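Woter Opens Its Doors for Dinner, and Yes, There Will Be Dumplings

FOR IMMEDIATE RELEASE

Hi, everybody! I'm Preben Kragh, I cook at Woter, and I was told that a press release ought to be written by somebody who knows how to write a press release. Well, you get me instead. I've been working on this menu since last winter and I'd like to be the one who tells you about it.

So, the news. Woter, which a lot of you know as the lunch counter on the corner in Nostness with the long line and the short menu, starts serving dinner in December. We'll be open Thursday through Sunday evenings, first seating at 5:30, and the kitchen keeps going until the last table has ordered. Lunch stays exactly as it is. Please don't write to me about the fish sandwich, the fish sandwich is safe.

Dinner is a different animal, though. At lunch I have maybe four minutes with your plate and then it's out the window. At night I get to braise things! There's a short rib that goes in the oven before the lunch crew even leaves, and it comes with barley and pickled celery and a spoonful of horseradish cream (ask for a second spoonful, I always do). There's a whole trout for two. There are potato dumplings stuffed with smoked bacon and onion, which are my grandmother's, more or less, except she boiled them and stopped there and I brown them in butter afterward. She would have had something to say about the butter.

Vegetarians, I haven't forgotten you. The roasted cabbage has been on and off the test menu all fall and it finally tastes the way I wanted it to, with brown bread crumbs and a sauce made from dried mushrooms. I'd order it over the trout, and I love the trout.

We held a string of trial suppers to get ready for this, and I kept a tally on the back of the pantry door, so I can tell you that we sent out 1,193 plates before we called the menu done. The dumplings went out more than anything else. The beet soup went out the least, and I've pulled it, with some sulking. Everybody who came to a trial supper got a little card to fill in, and I read all of them, including the one that only said "chairs."
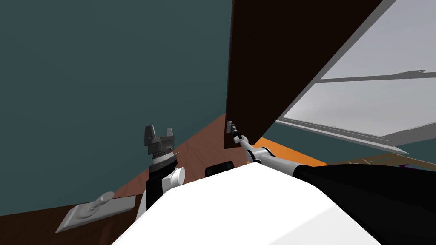
One guest, Sveinbjörnsson, wrote that the short rib was the best thing on the table but the dessert list needed something that wasn't chocolate, and could we please turn the music down after eight. Fair on both counts. The music is down, and there's now a baked apple with caraway ice cream, which I was nervous about — caraway scares people — but it ran out two suppers in a row. The chocolate cake is staying too. I'm not a monster.

For bread we've teamed up with Etitz, the bakery two streets over, and I'm really happy about this one. They're making us a dark sourdough rye that we don't sell at lunch and they don't sell at all, so dinner at Woter is the only place to get it. It comes warm with salted butter, and there's no charge for the first basket. The second basket is 3 dollars, and if you've had the bread you'll understand why I had to put a price on it.

A few practical things. The evening dining room seats 20, so I'd book if I were you, though we're holding the counter stools for people who just wander in. Reservations open at noon on Thursday, by phone or at the counter. We can do parties of up to eight if you give us a couple of days, and for those I'd steer you toward the family-style menu, where I pick and you pass things around. Kids are welcome and can have half plates of nearly everything. Tell us about allergies when you book, please, and tell your server again when you sit down.

Wine is a short list for now, mostly whites and lighter reds that behave themselves around horseradish. We'll also have cider on tap, and a homemade black currant soda for anybody who's driving.

If you write about food and want to come by ahead of opening, call the restaurant in the afternoon, between two and four, and ask for Preben. Before that I'm on the lunch line and I'll only shout at you. I'm glad to talk about the menu, hand over a recipe or two (the cabbage, yes; the dumplings, no) and feed you something while you're here.

Press contact: Preben Kragh, Woter, Nostness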